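Striped carpet, white basket, white duvet

I put off the striped carpet in the side room all February. It is grey, so crumbs don't show until you kneel on it.
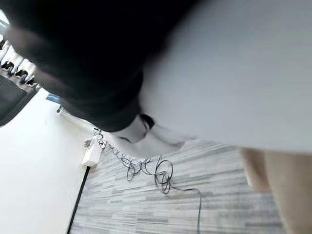

Which way should you hoover stripes? Along them first, then once across.

The basket went back on the cabinet after that. I keep odd bits in it.

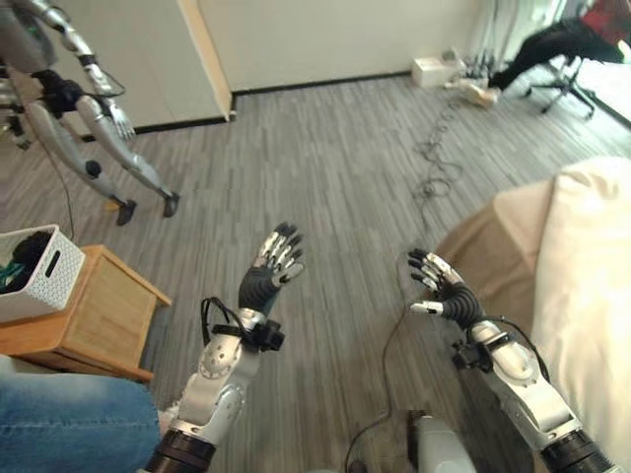 The bedroom

I left the walls alone and wiped the little nightstand, bottom shelf included. 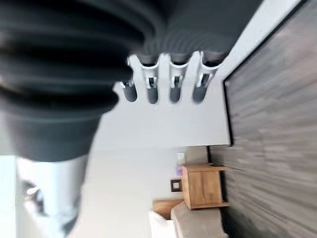 Then the duvet. I start at a corner and work round.

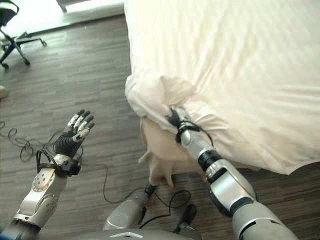
The floor is dark wood and shows dust, so I do it last.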